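Stan – simulierte Küche, Datensatz der Robotik-AG
README, zuletzt überarbeitet im November

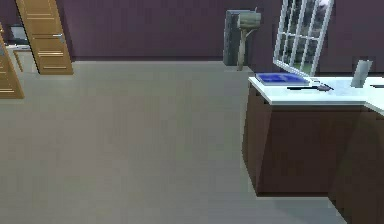
Stan ist ein kleiner Datensatz mit simulierten Fahrten und Greifversuchen, entstanden als Semesterprojekt in der Robotik-AG. Wer ihn herunterlädt, sollte vorher den Abschnitt über die Schwächen lesen, der ist länger als der über die Stärken. Alle Episoden laufen in gerenderten Küchen, echte Aufnahmen gibt es keine. Die Räume sind sauberer als jede Küche, die einer von uns je betreten hat: der Boden eine glatte hellgraue Fläche ohne Fugen, die Rückwand einfarbig, auf der weißen Arbeitsplatte ein flaches blaues Teil, das man als Tablett oder als Schneidebrett lesen kann, und sonst wenig. Ein Modell, das hier gut abschneidet, hat erst einmal bewiesen, dass es mit glatten grauen Böden zurechtkommt. Mehr würde ich daraus nicht ableiten.

Worum es ging

Die Aufgabe hieß ursprünglich: zur Theke fahren, ein Objekt greifen, es an anderer Stelle wieder ablegen. In der Ausschreibung für den internen Wettbewerb stand noch "in beliebigen Wohnumgebungen". Das haben wir gestrichen. Es waren am Ende 7 Raumvarianten, und die unterscheiden sich weniger, als die Zahl vermuten lässt. In mehreren davon sind nur Möbelfarben und Türstellungen getauscht.

Umfang

Episoden gesamt: 1.252
davon mit vollständiger Annotation: 1.106
Raumvarianten: 7
Annotatoren pro Episode: 2

Die Differenz zwischen den ersten beiden Zeilen sind Episoden, bei denen sich die beiden Annotatoren nicht einigen konnten oder bei denen eine Annotation fehlt. Sie liegen im Ordner "offen" und sind nicht Teil der Auswertung. Wir haben sie nicht gelöscht, damit man nachsehen kann, ob wir uns die leichten Fälle herausgesucht haben. Ich halte das für möglich.

Aufbau

Jede Episode ist ein eigener Ordner mit Einzelbildern, einer Datei mit den Gelenkwinkeln, einer mit der Position der Basis und einer Textdatei mit der Anweisung. Die Anweisungen sind auf Deutsch. Eine englische Fassung gibt es auch, die ist maschinell übersetzt und wurde nur stichprobenweise gelesen. Bitte nicht für Sprachexperimente verwenden.

Die Zeitstempel beginnen in jeder Episode bei null. In den ältesten Ordnern fehlt die Position der Basis für das erste Einzelbild, der Lader füllt dort den Wert des zweiten ein. Das ist falsch, fällt aber kaum auf, und genau deshalb steht es hier.

Werkzeuge

Adilum ist unser Skript zum Abspielen und Umrechnen. Filum prüft die Ordnerstruktur und meldet fehlende Dateien. Filum prüft nicht, ob der Inhalt stimmt. Eine Episode mit lauter Nullen in den Gelenkwinkeln geht anstandslos durch, wir haben es probiert. Wer eigene Episoden ergänzt, lässt beide Skripte laufen und schaut sich die Bilder trotzdem an.

Annotation

Annotiert wurde nach einer Liste von Objektnamen, die Lumturie Đorđević zusammengestellt hat. Die Liste ist kurz und absichtlich grob. "Küchenutensil" ist zum Beispiel ein einziger Eintrag, egal ob Messer oder Pfannenwender. In der gerenderten Auflösung lässt sich das bei schmalen, dunklen Teilen oft nicht sauber trennen, und eine feinere Liste hätte nur so getan, als ginge es. Dasselbe gilt für "Gerät oder Behälter".

Offen bleibt die Frage nach dem Erfolg. Eine Episode gilt als gelungen, wenn das Zielobjekt am Ende in der Zielzone liegt. Ob es dabei geschoben, gekippt oder sonst wie dorthin geraten ist, wird nicht erfasst. Mirsad Delić wollte eine zweite Spalte dafür, die Zeit hat nicht gereicht. Wer Erfolgsquote liest, liest also Endposition.

Bekannte Schwächen

– Einzelbilder, in denen vom Roboter nichts zu sehen ist, kommen häufig vor. Wer Arm oder Greifer im Bild braucht, muss selbst filtern, ein Feld dafür fehlt.
– Möbel und Fenster stehen je nach Variante in Winkeln, die in einem gebauten Haus Ärger machen würden. Offene Flügel über der Arbeitsplatte sind für die Kollisionsprüfung nicht überall als Hindernis eingetragen.
– Das Licht ist gleichmäßig und weich. Es gibt keine Nacht, kein Gegenlicht und keine flackernde Röhre.
– Reibung und Gewicht der Objekte sind geschätzt. Edin Shehu hat die Werte in einer Tabelle festgehalten, Quelle dort: "nach Gefühl". Das ist wenigstens ehrlich.
– Menschen und Tiere kommen nicht vor.

Zu den Ergebnissen

Auf dem Wettbewerbsposter stand, das Basismodell aus dem Fultura-Ordner löse die Aufgabe "zuverlässig". Ich habe gegen das Wort gestimmt. Trainings- und Testepisoden stammen aus denselben sieben Räumen, nur mit anderen Startpositionen. Ein Test in einem zurückgehaltenen Raum war geplant und ist nicht gelaufen. Solange der fehlt, steht in dieser README keine Quote. Wer eine ausrechnet und zitiert, möge bitte die Aufteilung dazuschreiben.

Einen Versuch auf echter Hardware hat es nicht gegeben. Anfragen, ob sich das übertragen lässt, kann ich deshalb nur mit einem Schulterzucken beantworten – ich vermute, schlecht.

Nutzung

Für Unterricht, Übungen und Abschlussarbeiten frei verwendbar, mit Nennung der AG. Für Vergleiche mit anderen Datensätzen ungeeignet, siehe oben. Geänderte Fassungen bitte umbenennen, es kursieren schon zwei Versionen unter demselben Namen, und nur eine davon passt zu den Zahlen hier.

Mitgearbeitet haben

Amra Kadrić (Räume, Rendering)
Mirsad Delić (Steuerung, Adilum)
Edin Shehu (Physikwerte, Filum)
Lumturie Đorđević (Objektliste, Annotation)
Nele Lambrechts (Aufteilung, diese README)

Fehler bitte mit Ordnername und Nummer des Einzelbilds melden. Meldungen der Art "läuft nicht" bleiben liegen, bis jemand die Ausgabe von Filum anhängt.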